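Hornlow Rooms – users' meeting, July
Notes taken by me, Mervin MacDonald, so blame me for any spelling

We started at ten past four, once we'd found enough chairs. Last month's notes were agreed with one change: the broken blind is in the Koubek room and I had written Stodo room. Sorry, both!

1. Money
The kitty stands at £458 after the milk bill. Dosance have sent their quote for new flooring throughout and it came to £2,928, which got a bit of a gasp. I said I'd ask them for a price on the corridor alone and bring it back next time.

2. The snack cabinet
This took up most of the meeting, as I rather feared it would! The question was whether the little grey cabinet by the glass partition should carry on as the snack spot or go back to being plain storage. I'm for keeping it – it's a handy height and the drawers are useful – but a few people feel the top gets used as a dumping ground, and I can see their point.

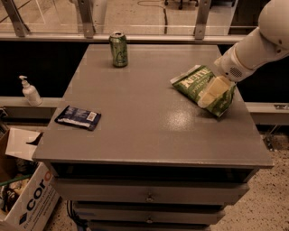

The snack cabinet, with Kettle chips, a green can and a packet in dark blue.

We went back and forth a good while and settled on keeping it for a trial. Snacks stay on top, spare stock goes in the drawers, and the open shelf is for napkins and nothing else (please!). The white cardboard box beside it needs sorting out, so if anything in there is yours, come and claim it. I'll go through whatever is left. The hand pump stays where it is on the ledge.

Prices were raised too. We agreed 33p on top of cost for each item, the extra going to the kitty.

3. Anything else
Locker 7 still won't shut – I've had a go with a screwdriver and made it worse. Could whoever borrowed the long extension lead bring it back to the Stodo room?

We finished at twenty past five. Next meeting same place, and I'll bring biscuits.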